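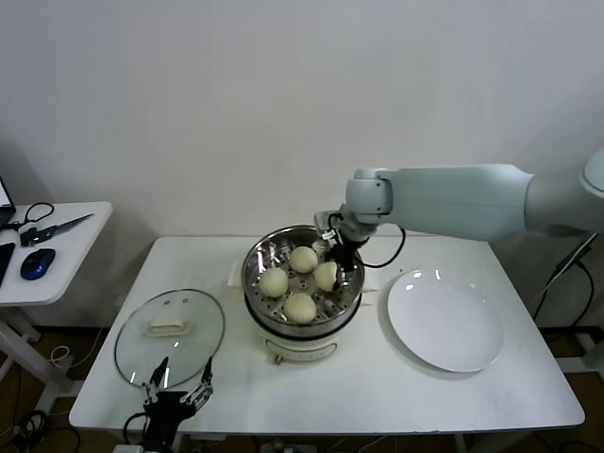
Kyrylo Horobets wrote under my last post that a dough made with cold milk is simply a slow dough, and that I should stop blaming the flour. I have read his comment several times. He is right about the milk, I think, but I am not ready to forgive the flour.

For new readers: since March I have been trying to make steamed buns like the ones I ate every morning when I rented a room in Dedbridge. The shop below me sold them from seven o'clock, and the smell came up the stairs before my alarm. When I moved away I did not ask for the recipe, which was very stupid of me.

My first flour was the ordinary one from the corner shop. The buns rose well but they were chewy, like a bread roll that somebody forgot to bake. Then I ordered Bitik, a soft cake flour, and I was so sure of it that I bought 2 kilos at once. With Bitik the inside is much finer, but the dough wants less water than I gave it, and it sticks to everything, also to my sleeves.

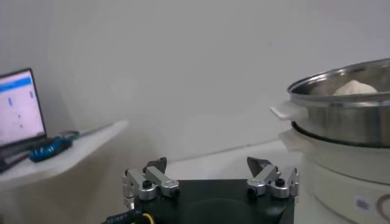

So now I mix them, half and half, and I keep back a spoon of the milk until I see how the dough feels. I knead by hand for 15 minutes. My neighbour says ten is enough, but my kitchen is cool and I am not strong.

The second question was the resting. Most recipes ask for two rests, a long one in the bowl and a short one after shaping. I used to make the second rest too long, because I was afraid of heavy buns. They became big and proud, and then they fell down with wrinkles like an old apple. A reader, Socorro Taipe, advised me to press the side of the bun gently with one finger. If the mark comes back slowly, it is time to steam. This advice helped me more than any book.

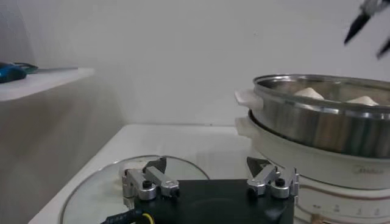

I also start with cold water in the steamer now, and when the time is finished I switch off and wait five minutes before I lift the lid. It is hard to wait when you are hungry. Please wait anyway.

About the filling I have not much to report. The red bean paste was too sweet, and the cabbage one leaked. For the moment I eat them plain, with butter and a little salt, and I know this will make some people angry.

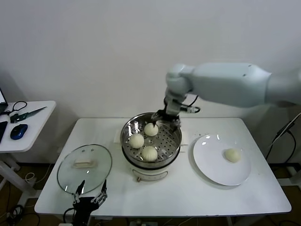

*Plain buns, no filling.*

Next I will try Kyrylo's idea with warm milk and leave everything else the same. If you have a cabbage filling that stays dry, please write it in the comments, with weights if possible. I have still almost a full bag of Bitik to use.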